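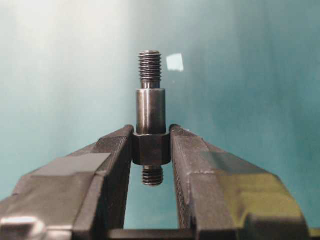

Ticket 2229: Foot pod drops out mid-run, distance short
Opened: 10 May 2023
Device: Moko foot pod, paired to Brunton watch
Status: open, awaiting user test

Reported fault
Pod loses connection between kilometres 9 and 11 on long runs. On the Skokport half marathon course the watch recorded 20.4 km. Pace freezes at the last value, then jumps. Short runs are not affected.

Checks so far
Battery replaced – no change. Reading after the run was 66 per cent.
Pod moved from left shoe to right, same side as the watch. Dropouts fell from five to two over the same route.
Calibration factor reset to default and set again on a 400 m track. Distance was correct over ten laps.
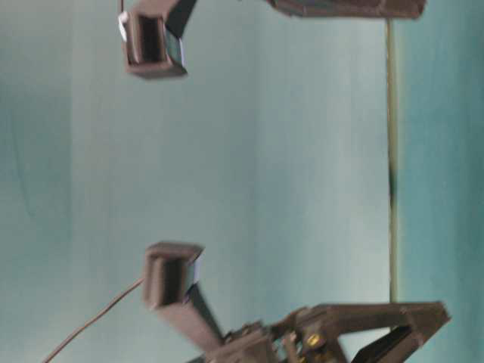

Log file shows 156 seconds without data in total, all in two blocks. Both blocks begin just after an automatic lap. With auto lap switched off, a 14 km run gave no gaps. One run only, so not treated as confirmed.

Second user on the Cukotach trail route reports the same pattern with the same watch firmware. Older firmware not affected.

Next steps
User to repeat the long run with auto lap on, then off, pod on the right shoe both times. Send both log files unedited.
Firmware update due in June. Do not reset the watch before then – it clears the stored logs.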